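Why do crayons come in so many colours?

A crayon is mostly wax. The colour comes from a powder called pigment, which is stirred into the wax while it is hot and runny. The mixture is poured into moulds, and when it has cooled and gone hard each stick gets a paper wrapper. 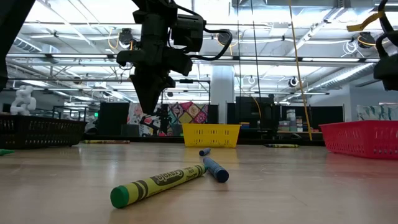
Green and blue crayons on the table, with baskets nearby.

Sorting crayons by colour sounds easy. Blue goes with blue. But what about a green that is nearly yellow? You have to make a rule first and then stick to it - scientists call this classifying.
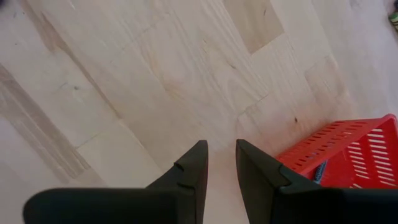 Reading time: 2 minutes

Wood can be sorted by colour too. Look at the floorboards. Most are pale, but one near the top is a warmer tan with darker streaks. The lines in wood are called grain. They show how the tree grew.

A small dark spot is called a knot. It marks a place where a branch once joined the trunk.
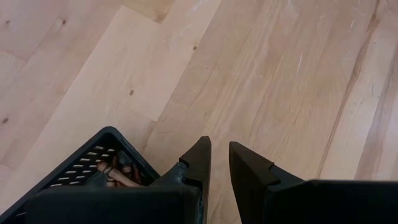
Dark knots in pale boards, and a black basket with slots.

Try it yourself

Find 9 crayons and a basket or box for each group. Sort them by colour, then mix them up and sort them by length. Did any crayon change group?

Next, look for knots in a wooden floor, door or table. Draw one with a brown crayon, adding the grain that bends past it.

Words by Mahlet Lemma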